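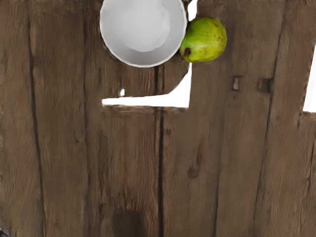 # The gadget you have already paid for

Crowdfunded kitchen tech keeps promising to change dinner. Our writer would like to see the receipts.

The Pudorano is a food scanner the size of a matchbox. You hold it over your lunch, press the one button, and an app tells you how much sugar, fat and protein is in front of you. That is the claim, anyway. When its campaign closed in May it had raised 93 times its target, and the comments under the launch video were full of people asking whether they could order three.

I have watched that video more often than is good for me. In it, the scanner passes over a pear, a croissant and a plate of curry, and each time the numbers pop up within a second. At no point does anyone put the same croissant on a lab bench and check. The small print says the screens are "for illustration". So, as far as I can tell, is the croissant.

Pudorano's maker, Grandico, is a young company with a tidy website and 17 staff. It told me by email that the device works by shining near-infrared light at food and reading what bounces back. The method is real and has been used in grain stores and dairies for decades. Those machines, though, are set up for one thing at a time. A sensor that knows wheat knows wheat, and the sample is usually ground up or pressed flat first. A curry is a different matter. Light of this kind gets a few millimetres into the surface of most foods, so the scanner would see the sauce and have to guess at whatever was underneath.

I asked Grandico how it deals with this. The reply said the app "learns from the community". I asked for test results. I was told they would be shared with backers after delivery, which seems to me the wrong way round.

## The price of being early

Backers paid £122 each for the basic version. It is tempting to call them customers, and the campaign page does its best to help with that, using words like "order", "basket" and "save". But the terms say something else. You are giving money to a project, the project may fail, and if it does there may be nothing left to give back.

Plenty of people understand this and chip in anyway. I have done it myself. Some years ago I backed the Cruzado, a travel kettle that was going to fold down to the thickness of a paperback. The first update was about packaging. The second was about a change of factory. The fourth, and last, thanked us for our patience. I still get a birthday message from the mailing list.

What bothers me is how well the waiting has been turned into part of the product. Updates arrive with pictures of moulds and circuit boards, and each one feels like progress even when the delivery date has slipped again. Pudorano's date has moved twice since May. The forum is still cheerful, mostly, although a few questions about accuracy have been answered with a thumbs-up and nothing more.

## One that did turn up

To be fair, some of these things arrive. The Drukine, a clip-on thermometer for frying pans, reached its backers 4 months late, and I have been using one since the spring. It tells me how hot the pan is. It does this well, within a degree or two of my old probe, and the battery lasts.

It also wants me to make an account, and sends a message at 7 a.m. suggesting I cook something. I have never fried anything at 7 a.m. on the advice of a clip. The makers now talk about a paid plan with "smart pan insights", and I can see the day coming when the temperature is free but the history of the temperature costs £3 a month.

Still, it did the one thing it said it would, and the claim was small enough to test at home in an afternoon. That might be a decent rule for anyone hovering over the button. Could you check this yourself, with things you already own? With a thermometer you can. With a box that says your lunch holds 31 grams of carbohydrate, you would need a laboratory, or a lot of trust.

That trust matters more here than it does with a kettle. Several of the people posting on the Pudorano forum say they have diabetes and hope to use it when planning meals. Grandico's terms state that the scanner is not a medical device and shouldn't be used as one. The launch video doesn't mention it.

The company says the first units will ship before the end of the year. I have asked for one to test, along with some flour, some sugar and a set of scales – the last three I can supply. So far the press office has offered me a discount code.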